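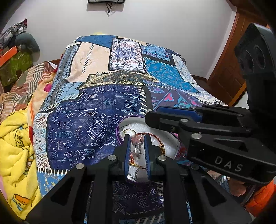 From: Florian Lüthi, Resident Services, Zirkari Housing Association
To: residents-all
Subject: Re: Contents coverage from September, and what to list

Dear residents,

The office has received a number of replies to the notice on household contents coverage. Most of them raise the same points as the message from Mr. Fankhauser of the Zaugg building, and he has kindly agreed that his message may be quoted and answered on the list. Residents who wrote separately will find their questions covered here in nearly every case. Where a question concerned a single household, the office has replied directly.

Remo Fankhauser wrote:

> Dear Mr. Lüthi,
>
> Thank you for the notice on the new contents policy. I read it twice and then read it aloud to my wife, and we still have some questions between us.
>
> First, the notice says that the group policy with Flirnisix covers "household contents at the registered address." We have a basement compartment in Zaugg, number 8, and we keep winter coats, two suitcases and my late father's tools in it. Is the compartment part of the registered address or is it something else?
>
> Second, the notice asks for a list of "items of particular value." We do not own anything that I would call particularly valuable. My wife has rings and some chains from her mother, which were never appraised. I have a watch. How is a person supposed to put a figure on these, and does it do any harm to leave them off?
>
> Third, what happened to the old arrangement? My file still has the blue certificate from the previous insurer. Should I cancel something, or has the association done that?
>
> Fourth, our daughter is moving back in with us for the winter and will bring her things. She is not on the lease.
>
> I would also like to say that the form is hard to fill in. The boxes are very small and my handwriting is not.
>
> With kind regards,
> Remo Fankhauser

The answers follow in the same order.

Basement compartments

A compartment that is assigned to an apartment in the lease is part of the registered address. Compartment 8 in Zaugg is so assigned and its contents are covered. The policy does, however, apply a separate limit to anything kept in a basement or attic compartment, and it does not cover cash, jewelry or identity documents stored there under any circumstances. Tools, clothing, luggage, bicycles and sports equipment are covered up to the limit shown on page two of the policy summary.

Some residents rent an additional compartment by private agreement with a neighbor. Such a compartment is not part of the registered address of the person using it. The office can record the change in the lease on request, and this takes one visit and the signatures of both households. Until that is done, the contents should be regarded as uninsured.

The compartments must be locked with a closed lock. Flirnisix has told us that a claim for theft from an unlocked compartment will be declined, and that a bicycle cable wound through the slats does not count as a lock.

Items of particular value

This section of the form has caused the most correspondence, and the wording could have been plainer. An item needs to be listed only if it would cost more than 255 to replace and belongs to one of the following groups: jewelry and watches; musical instruments; cameras and optical equipment; works of art; collections kept as such, including coins and stamps. Furniture, kitchen appliances, clothing, books and ordinary electronics are covered in full without being listed, whatever they cost.

A set that is normally kept or worn together may be entered on one line. Separate pieces of jewelry that merely share a box should be entered separately where each is above the amount given, and pieces below it may be left off without any effect on the coverage. Mrs. Fankhauser's chains may therefore need no entry at all, depending on what they would cost to replace today.

For the figure itself, residents may use any of these sources: a receipt, an earlier appraisal of any age, or a reasonable estimate of their own. The estimate should be the price of a comparable piece bought now. Sentimental value cannot be insured and should not be added in. Where an item is listed at an estimate and is later lost, the insurer may ask for further evidence, and a photograph together with a short written description has generally been accepted.

Leaving an item off does no harm to the rest of the policy. It means only that the item itself will be paid at the general jewelry limit, which is shared among all unlisted pieces in the household.

Residents who would prefer a professional appraisal may use the firm of Sturkeo, which has agreed to hold an appraisal morning in the common room of the Zaugg building in September. The charge is per item and is paid to the firm directly. The association receives no part of it. A sign-up sheet will be placed next to the mailboxes in each stairwell. Please bring the pieces clean and untangled, and do not leave them with anyone other than the appraiser. Sturkeo will issue a written statement for each piece on the same morning.

For those preparing the list at home, the office suggests the following, drawn from the experience of residents who have had to make a claim:

Write down engravings, hallmarks and serial numbers exactly as they appear, including any letters that seem to have no meaning.

Measure rings and chains and note the length or size.

State the color of the metal and of any stones, and leave out the name of a metal or stone if you are not certain of it. An entry reading "yellow metal, red stone" is acceptable. An entry reading "gold, ruby" that is later shown to be wrong has to be corrected, and this delays payment.

Photograph each piece on a plain surface in daylight, with a ruler or a coin beside it.

Keep one copy outside the apartment. The office will hold a sealed envelope for any household that wishes it, free of charge.

The previous policy

The association ended the earlier group policy on behalf of all households, and residents do not need to cancel anything. The blue certificate has no further use once the new one arrives. We recommend keeping it with your papers for one year in case a claim from the earlier period comes to light. Households that took out their own private policy in addition must decide for themselves whether to continue it. The office is not permitted to give advice on private contracts, but we are glad to provide a copy of the Flirnisix terms so that the two can be compared.

Any claim that arose before the changeover continues under the old terms. The open file concerning the water damage in the north stairwell, reference 1659, is one of these, and the households affected will go on dealing with the previous insurer until it is closed.

Family members and guests

A person who lives in the household is covered from the day he or she is reported to the office, whether or not that person is on the lease. Mr. Fankhauser's daughter should be reported with her full name and the date on which she moves in. There is no added charge. Her valuables, if any meet the description above, go on the same form as those of her parents.

Guests who stay less than four weeks do not need to be reported. Their clothing and luggage are covered within the general sum, but their jewelry, cash and electronics are not. Subtenants require their own policy in all cases – this was also true under the previous arrangement, although several letters suggest that it was not widely known.

The form

The remark about the size of the boxes is a fair one and was made by many others. A larger version has been printed and is available at the office counter. It carries the form number 2476 in the lower corner, so that it can be told apart from the first version. Both versions are valid, and forms already handed in do not need to be repeated. Residents may also attach a separate sheet and write "see attached" in the box. Please put the apartment number on every sheet.

Residents who would like help in completing the form may come to the counter between 2 p.m. and 4 p.m. on any working day, or ask for a home visit. Staff making a home visit will carry an association card with a photograph. They will not ask to handle valuables or to be told where these are kept, and they will not ask for payment. Anyone who does so in our name has not been sent by us, and we ask that you telephone the office at once.

Completed forms should go into the gray box at the office entrance in a closed envelope. They should not be sent to this list, and they should not be attached to a reply to this message. Two households have already done so by mistake – their messages were stopped before distribution and have been deleted from the archive.

Further questions of general interest may be sent to the list in the usual way. Questions that mention particular possessions or their value should be addressed to Resident Services only.

Respectfully,

Florian Lüthi
Resident Services
Zirkari Housing Association

You are receiving this message as a registered resident of Zirkari. To change your address on the list or to receive notices on paper, please contact the office counter.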